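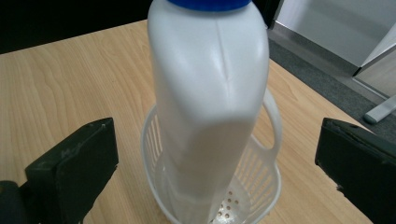

図4 Odisの手持ちグリッパに付属するカメラの画像。青いキャップの白いボトルと白い楕円形のバスケットを、開いた2本の指の間に捉えている。

4. 手持ちグリッパキットの評価

4.1 対象と構成

本節では、Faltemdale社が貸与方式で提供している手持ちグリッパキットOdisについて、卓上作業の教示データを集める用途での使用結果を述べる。キットはグリッパ本体、手先に固定するカメラ、充電台、収録ソフトウェアZilleyからなる。比較対象には、当研究室で以前から使用しているChouを用いた。Chouも作業者が手に持って操作する方式であるが、カメラは別売りで、取り付け治具は利用者が用意する必要がある。

Odisの指は平行に開閉し、黒い角形のパッドが対象物に接する。開閉はトリガの引き量に連動し、途中の開度で保持することもできる。パッドはねじ止めで、工具があれば現場で交換できる。取扱説明書には交換時期の目安が書かれておらず、販売元に問い合わせたところ、表面の状態を見て判断してほしいとの回答であった。評価ではパッドを一度も交換していない。

4.2 作業課題と手順

課題は、日用品の容器をバスケットに出し入れする卓上作業とした。図4のように、対象物とバスケットがともに白系の色で、背景が木目の卓面となる組み合わせも含めた。白い容器と白いバスケットの組は、輪郭の抽出に頼る処理では境界を取り違えやすく、収録した画像の使い勝手を調べるには都合がよい。側面に縦長のすき間が並ぶバスケットでは、すき間から卓面が見え、壁面の模様が視点の移動とともに細かく変わる。この種の見え方が軌跡推定に与える影響は4.4で扱う。

操作は、手持ちグリッパの使用経験がある2名(MacLeish、Tosh)と、経験のない作業者とで分けて行った。経験のない作業者には収録前に5分間の練習時間を設けた。練習中の記録は集計から除いた。各作業者には容器の持ち方を指定せず、指を開いた状態から始めて、再び指を開いて終えることだけを求めた。卓の高さは固定し、立つ位置は作業者に任せた。

収録の開始と終了は、Zilleyの画面上のボタンではなく本体側面の押しボタンで行った。画面上のボタンを使うと、作業者が一度卓から目を離すことになり、記録の前後に不要な動きが残る。この点はFarquharsonが予備実験の段階で指摘しており、本実験では全員が同じ操作方法に従った。

4.3 視野と指の見え方

Odisのカメラは手首側から指先の方向を向いており、画像の左右下部に指が写る。図4では両方の指が画像の左右の端にかかり、ボトルとバスケットはその間にある。開度を画像から読み取る処理では、この配置が役に立つ。指の内側の面が常に写っていれば、トリガの信号に欠落が生じた区間でも開度を補うことができるためである。一方で、対象物に近づくと背の高い容器は上端が視野から外れる。図4のボトルでも、青いキャップは画像の上端にかかって一部しか写っていない。

キャップの位置を手がかりに把持点を決める手法を用いる場合、この欠けは無視できない。Chouでは治具の調整でカメラを後方に下げることができたが、その分だけ指先付近の解像度が下がり、治具のたわみによる位置ずれも生じた。Odisのカメラの取り付け角は固定されており、利用者側で変えることはできない。Forsythは、背の高い容器を多く扱う課題では外部カメラを一台併用することを勧めている。本評価では併用の条件を設けず、手先の画像のみを用いた。

卓の外側の写り込みについても触れておく。手先カメラは卓面だけを捉えるわけではなく、グリッパの向きによって床や壁も視野に入る。図4でも、卓の縁の向こうに灰色のカーペットと淡い灰色の壁面が見える。こうした背景は位置推定の特徴点として使える場合があるが、収録場所が変われば内容も変わる。学習時に卓の外側を隠す処理を加えるかどうかは、利用者の判断に委ねられている。Zilleyには領域を指定して隠す機能があるものの、指定は画像上の固定領域に限られ、カメラの動きに追従しない。

4.4 収録結果

Zilleyによる軌跡推定が最後まで途切れなかった記録の割合は、Odisで92パーセントであった。途切れた記録の多くは、手首を速く返した区間と、カメラがバスケットの壁に近づいて視野の大半が白くなった区間に集中した。後者は白いバスケットを用いた条件で目立ち、卓の木目が広く写っている間は途切れが起こりにくかった。木目のような不規則な模様は特徴点が取りやすく、無地の卓に比べて有利な条件であったことは考慮する必要がある。無地の卓で同じ割合が得られるとは限らない。

経験の有無による差は、推定の途切れよりも作業時間に表れた。経験のない作業者は容器に近づく段階で指の開きを何度も調整し、トリガを引いたまま手首の向きを変えることに慣れるまで時間を要した。Nisbetによる聞き取りでは、本体の重さよりも、握りの太さに関する意見が多かった。手の小さい作業者は、押しボタンに親指を伸ばすときに握りを持ち替えており、その動きが記録の末尾に残った。Zilleyの切り出し機能で後から除くことはできるが、記録ごとに手作業で範囲を指定しなければならない。

充電については、連続使用で8時間の作業日を通して交換なしに使えるとは言えなかった。昼の休憩時に充電台へ戻す運用では支障がなかったため、以降の収録もこの運用で行った。充電台に戻すとカメラの露出設定が初期値に戻る現象があり、午後の最初の記録で明るさが変わった。販売元はこれを仕様と説明している。設定を保存して呼び出す機能はZilleyにあるが、呼び出しは自動では行われない。

4.5 導入にあたっての所見

Odisは、治具を自作せずに手先画像と開度をそろえて収録したい研究室に適している。Chouと比べると準備の手間は小さく、カメラの位置ずれを毎回確認する必要もなかった。反面、カメラの角度を変えられないこと、隠す領域が固定であること、露出設定が戻ることは、課題によっては負担になる。とくに背の高い容器を対象とする場合は、本収録の前に、対象物の上部がどの距離で視野から外れるかを確かめておくことが望ましい。

貸与契約にはパッドと充電台の交換が含まれ、カメラの破損は別料金となる。契約期間中にZilleyの更新が一度あり、更新の前後で記録ファイルの項目名が一部変わった。旧形式のファイルも読み込めるが、両方を混ぜて学習に用いる場合は変換が必要である。本論文の以降の節で用いるデータは、すべて更新後の形式に統一した。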